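Kusitz Manipulation Laboratory
Cell Inspection Checklist with Comments: Bench 2, Friday

Completed by: Noreen Egan
Countersigned by: Pascal Brinkmann
Study: Dhanial (mixed household objects, pick and place)
Status: Cleared for trials, two comments open

Section A. Before power

A1. Emergency stop pressed and released, arm halts on each press. Pass.
A2. Floor markings visible and walkway kept clear. Pass.
A3. Arm base bolts checked with torque wrench. Pass.
A4. Cables inspected for wear. Pass, with comment.
Comment: Slack in the cabling is within the permitted length. It should be looked at again after the next 200 trials and re-tied if it has moved.
A5. Finger pads inspected for splits and loose screws. Pass.

Section B. With power, reduced speed

B1. Speed limit confirmed on the controller before anyone approaches the bench. Pass.
B2. Fingers open and close fully on command. Pass.
B3. Wrist camera mount firm, lens cleaned. Pass.
B4. Overhead and wrist recordings share the same clock. Pass after restart of the Flistano logger.
Comment: The logger had been left running overnight. Operators are asked to close it at the end of each shift.

Section C. Objects and layout

C1. Object set agrees with the layout sheet for the session. Pass.
C2. Hard and soft objects both represented. Pass.
C3. No glass, liquids or sharp edges within reach of the arm. Pass.
C4. Nothing placed on the bench after the start signal. Not assessed.
Comment: C4 can only be judged during a trial. Shagufta Swati will observe the first block and enter the result.

Section D. Validity of the result

The interim result of the Dhanial study rests on 642 attempts, of which 358 were made with the wrist view included in the policy input. Success was higher with the wrist view, and the gap was widest for soft objects. The inspection does not judge that result. It confirms only that the cell was in the condition set out in the protocol.

D1. Attempts stopped by an operator are logged as failures. Pass.
D2. Excluded attempts listed with a reason. Pass, 13 listed.
D3. Person scoring the attempts is not the person operating. Open.
Comment: On two shifts the same initials appear in both columns. The scores for those shifts are to be repeated by a second person from the recordings.

Section E. Bench record

Arm over the bench, and the toy ketchup bottle on its tray from the wrist camera:
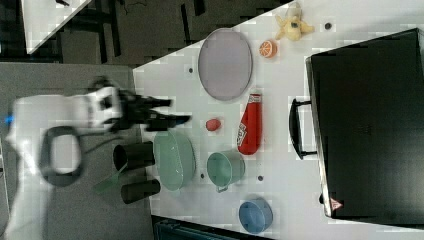
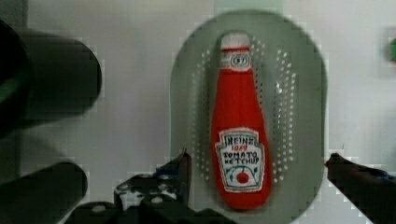
Muireann Duggan replied that she accepts the comment at D3 but would go further. In her view all 642 attempts should be scored again, since repeating only two shifts would leave the soft-object figures resting on two different standards. She has asked for the Vosden scoring sheet to be used throughout and for the interim result to be held back until the second scores are in.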